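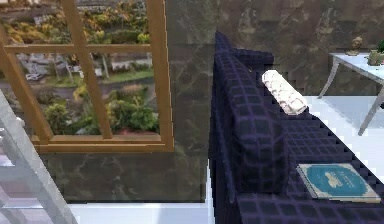

Every fall the same tips go around about getting a living room ready for cold weather, and every fall I try a few of them to see which ones hold up. Most don't. A few do, and they tend to be the boring ones.

Newspaper and vinegar on windows. People swear by this. I did half the panes with newspaper and half with an old cotton T-shirt, same vinegar, same bucket, and could not tell them apart the next morning. The newspaper left gray smudges on the painted trim. Use the T-shirt. If your windows have wood muntins, spray the cloth and keep the bottle away from the glass, or the liquid runs down into the corners and sits there under the finish.

The candle test for drafts. Fine as far as it goes, but a flame near curtains is a dumb way to save money. A strip of toilet paper held by one end does the same job. Go along the sill on a windy day, then along the side posts, and mark the leaky spots with painter's tape. Do it before November, while it's still warm enough for caulk to cure.

Bubble wrap on the panes. It does cut the chill some. It also makes the room look like a shipping department, and you lose the view. I took mine down after 9 days. Plain rope caulk pressed into the gap around the sash did more, as far as I could feel, and it peels off in spring.

"Natural" wood feeding oils. Wood that has a sealed finish on it can't be fed anything. I bought a bottle of Vernis because a neighbor raved about it. The sill looked great for an evening and was sticky with dust by the weekend. A damp cloth followed by a dry one is all a varnished sill wants. If the finish is already worn through, that's a sanding job and no oil will save you from it.

Baking soda on the sofa. The usual advice is to sprinkle it on, wait 60 minutes and vacuum. It helps a little with smells. It does nothing for stains, whatever the videos show, and on dark fabric the powder gets down into the seams and stays visible for weeks. Vacuum first with the crevice tool, especially where the cushions meet, and see if you still think you need it.
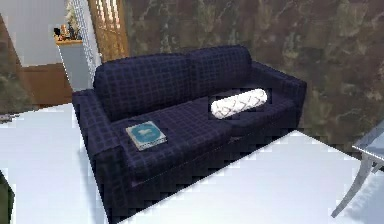 Dark plaid upholstery: go easy on powders.

Club soda for spills. It's water with bubbles. Blotting is what does the work, and tap water is cheaper. Try a hidden spot first, because navy and other deep dyes can bleed onto a white rag.

Fabric protector sprays. I used Imomeck on one arm of our couch and left the other alone. After 3 months of the same people sitting in the same places, both arms needed cleaning. Maybe it would have mattered with a glass of red wine. I'm not going to pour one to find out.

Moving the couch away from the wall. This one I'll grant. A hand's width of space behind it lets air move, and you'll be able to get a vacuum hose back there.

Posted September 30, 2021

Contact | Copyright Zilulitz Home Notes | Back to top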